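Likberg wants 489 a month for its bench cell, and the brochure says it will strip and refit old desktops while your staff get on with something else. I run a small refurbishing shop with Bello Fashola, so I read that line more than once.

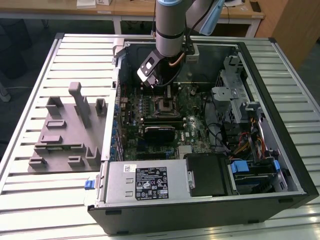
My trouble is with the word "old". The machines we get in have bent clips, missing screws and sockets that somebody has already been at with a biro. Brisa Zavala at Purves quoted me 1,000 processor swaps as proof. All one model of tower, I asked? She said she would check.

Kumine made the same sort of promise to us last September, and we spent more time loading its trays than we saved. 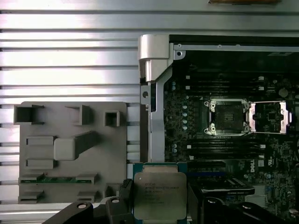 A processor is the part I'd least like to hand over. Two bent pins and the profit on that box has gone – and the contract is silent on who pays. I might be won over by a month's trial on our own stock, picked by Bello from the bottom of the pile. Purves has offered a day, at their place, with their towers. I've said no for now.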